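4.3 Folding and storing the straps

This section explains how to prepare the fabric straps of the Flollero exercise set before you put them back in storage. Please read it one time completely before you start. The work takes almost 16 minutes for a full set when you do it for the first time. Later it goes faster.

Before you begin

Wash and dry your hands. Clear a flat surface, for example a bench or the floor with a mat on it. A mat with a raised pattern is good for this work because the strap does not slide away while you fold.

Caution: Do not fold a strap that is still damp. Hang it on a rail overnight and continue on the next day.

Caution: Do not use a strap again if the stitching is open or if the edge is frayed for more than 3 cm. Put it apart and ask for a replacement, see section 7.

Folding a flat strap

1. Lay the strap on the mat in its full length. Turn it until there is no twist in it.

2. Pass your flat hand over the strap from one end to the other. Small wrinkles are permitted. Hard creases must be pressed out with the thumb.

3. Hold one end and make the first fold. The folded part must be as long as your hand is wide.

4. Continue to fold the strap back and forth, each layer on top of the last one. Do not roll it. A rolled strap keeps the curve and will not lie flat on the shoulder later.

5. Keep the edges of the layers together. If one layer comes out on the side, open the last two folds and make them again.

6. Leave the last 9 cm free. You will need this piece for closing the bundle.

7. Wrap the free piece one time around the middle and push the end under itself.

Note: The bundle must be firm but not tight. If you cannot put one finger under the wrapped piece, open it and wrap again.

Note: The long strap (Nurko type) has more layers and its folds bunch together at one end. Press this end with the palm for a few seconds before you do step 7.

Putting the straps in the box

8. Place the bundles on their narrow side, with the folds up. In this position you can take one out and the others stay closed.

9. Put the long straps at the back and the short straps in front.

10. Close the lid without pressure. If it does not close, take out one bundle and check the folds again.

Store the box in a dry place and away from direct sun. The straps can be washed by hand at 30 degrees. Do not iron them and do not use bleach. 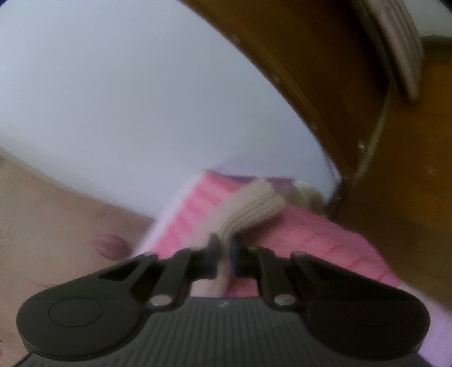

After each wash, measure the short strap again. It must have a length of 70 cm when it lies flat without pulling. If it is shorter, pull it softly with both hands while it is still damp, and let it dry before you return to step 1.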